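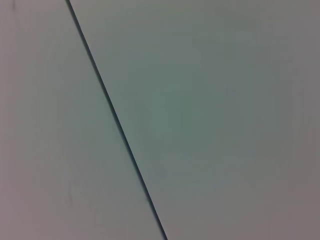
Flullari said the gap had always been there. Abimbola said it had not, and that a table did not open up down the middle for no reason, and that if people had stopped leaning on it to reach the window it would still be one table.

"It was two when we bought it," Flullari said. "It has a leaf."

"It has a crack."

Amarachi Ugwu let them talk. She had come up on the bus that morning with one bag and she had not taken her coat off yet. Her aunt's apartment was on the second floor over the Brelis shop, which used to sell lamps and now sold nothing. The radiator was on too high. Somebody had already taken the curtains down.

The three of them had until the end of the month to clear the place. The landlord, Mr. Obradović, had been decent about it. He had written a letter, dated Sunday, March 23, 2014, saying he was sorry for their loss and that the deposit of $223 would be returned in full, less cleaning. Flullari had read it out loud twice. She wanted to know who paid a deposit of $223 and in what year.

"She moved in when I was nine," Amarachi said. "So a long time ago."

"And he kept it all this time."

"He's giving it back, isn't he?"

"Less cleaning," said Flullari.

They started with the kitchen. Abimbola Olaniyan was good with boxes. He folded the flaps in the right order and wrote on the side as well as on the top. Flullari wrapped glasses in newspaper and stopped to read the newspaper. Amarachi did the drawers. There was string, and a lot of corks, and a set of keys on a ring with a tag that said NUSOV in capitals. None of them knew what Nusov was. Abimbola thought a town. Flullari thought a man.

"She would have told me if there was a man," she said, and then went quiet and wrapped two more glasses.

In the bottom drawer was an account book with a blue cover. Her aunt had written down what she spent, every week, in pencil, and then at the bottom of every page she had added it up and carried it over. The last total was 1,718. There was no dollar sign. Amarachi went back a few pages to see what it was the total of. Bread, stamps, bus, oranges. Bus, oranges. Oranges, soap. She had been buying fruit every week right up to November, and then the handwriting got bigger and there were fewer lines, and then there weren't any.

"What is it?" Abimbola asked.

"Groceries."

"Keep or throw?"

"Keep," she said, and put it in her coat pocket.

By noon they had most of the kitchen in boxes and they were hungry. Abimbola went down for sandwiches. While he was gone Flullari sat in the chair by the window and took one shoe off.

"You should have the table," she said. "I've got no room for it and he only wants it so he can fix it."

"He says it's broken."

"That's why he wants it."

Amarachi thought about her own kitchen, which was narrow and had a counter with a stool. The table would not go in. She would have to stand it on its side in the hall and walk around it. She thought about the dinners at it, the leaf put in at the holidays with the cloth over the top, and how a pea would roll down into the line and her aunt would get it out afterward with a butter knife. So the gap had been there then. Flullari was right about that. She decided not to bring it up again.

"What about the basket?" Flullari said. 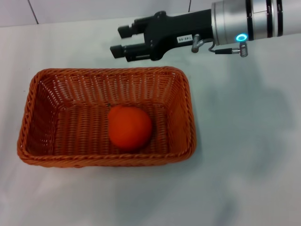 It was the one thing neither of them had packed. It had been on the table as long as there had been a table, and it had been for fruit, and later for mail, and then for fruit again when the doctor told her to eat more of it. Her aunt had not been sentimental about it. She had once used it to carry a cat to the vet.

"I don't mind either way," Amarachi said.

"Yes you do."

"All right. I'd like it."

"Then say so. I got the good pan because I said so on the phone." Flullari put her shoe back on. "You wait to be asked. You did it when you were little. She'd have one orange left and she'd look at the two of us, and I'd have my hand out and you'd be looking at the wall."

"And who got it?"

"She cut it in half. It made me furious."

Abimbola came back up with the sandwiches and a receipt and told them what they owed him. There were no plates left out, so they ate off the paper. He ran his thumbnail along the join while he chewed.

"I could close that up," he said. "Clamps and glue. An afternoon."

"It's a leaf," said Flullari. "It comes out. If you glue it, it won't come out."

He bent down and looked underneath. He stayed there for a while. They heard him knock on something.

"There's a catch," he said from under the table.

"I know there's a catch."

"It's stiff."

"It would be," said Flullari. "Eat your sandwich."

He took the table in the end. He carried it down that evening with Mr. Obradović on the other side, resting at the landing, and they tied it to the roof of the car. Amarachi went for the 114, which was nearly on time, and rode home with her bag between her feet and the basket on her knees.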